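Care Labels: Who They Are Written For
Speaker notes, Vekinham Textile Evening, November 3, 2024
Guoqing Guo

Slide 1. Title

Thank the hosts. Mention the handout by the door. The talk is 18 slides if I include the fiber table, but I plan to skip the fiber table unless someone asks.

Start with the coat story. I bought a wool coat in October. The label inside had five symbols and a paragraph in four languages. I read all of it and still didn't know if I could sponge the collar. I have worked with fabric most of my adult life. Pause here.

Slide 2. What a care label is for

A care label tells you the harshest treatment the maker is willing to stand behind. It does not tell you the best treatment. People mix these up all the time. If the tub symbol says 40, then 30 is fine too. If the label says dry clean only, the maker may have tested nothing else.

Say this twice. It is the part people write down.

Slide 3. The five basic symbols

Tub for washing. Triangle for bleach. Square for drying. Iron for ironing. Circle for professional cleaning. A cross through any of them means don't. Bars under the tub mean go gentler, and two bars mean gentler still. Dots in the iron mean heat, and more dots mean more heat.

Don't read the slide out loud. Give the room a minute with it.

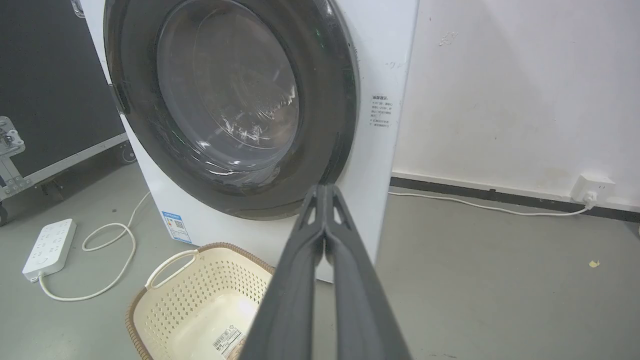 The square with a circle inside it is tumble drying. Most people get this one wrong and think it is the washer. Ask for a show of hands before giving the answer. If the room is quiet, move on.

Slide 4. The Volberg survey

We sent a one-page form to customers of the Volberg fabric shop and got 524 back. The form showed ten symbols and asked for the meaning in a few words. The tub and the iron did well. The triangle did badly. A lot of people wrote "warning" next to it, which makes sense if you think about road signs.

Be clear that these were shop customers who sew. The general public would probably do worse. Don't let anyone quote this as a national figure.

Slide 5. Words or symbols

Symbols save space and cross borders. Words are easier if you read the language. The Veline sample book has over 100 labels in it, and the ones people handled most easily used a symbol with two or three words under it. "Dry flat." "Cool iron." Short words, large type.

Pass the sample book around now. Get it back before the break. Last time it went home with someone for a month.

Slide 6. Where the label goes

Side seam, back neck, waistband. If it scratches, people cut it out, and then the information is gone. Printed labels don't scratch, but the cheap inks fade. Show the two Zhong shirts, one new and one after a year of washing. The print on the older one is nearly gone at the neck and still fairly clear at the hem.

Suggest keeping cut labels in an envelope with a note of which garment each came from. I do this with mine. The envelope is in the bag if anyone wants to see it.
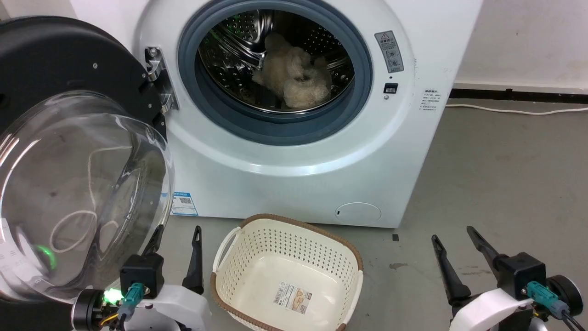 Hongjun Hao wrote back after reading the draft of this section that an envelope is fine for one person but useless in a house with kids, where the shirt gets handed down and the envelope doesn't. Better to write the wash temperature on the hem with a laundry pen, and redo it when it fades.

Fair point. I added it to the handout. Use a fine tip, and test it on the inside of the seam first.

Slide 7. What I would change

Larger type. Fiber content and care on the same side of the label. A softer tape at the neck. The date of manufacture, if there is room.

Questions

Likely ones: vinegar, wool cycles, whether you can ignore dry clean only. For the last one, say it depends on the lining, and offer to look at the garment afterward. Room has to be clear by nine.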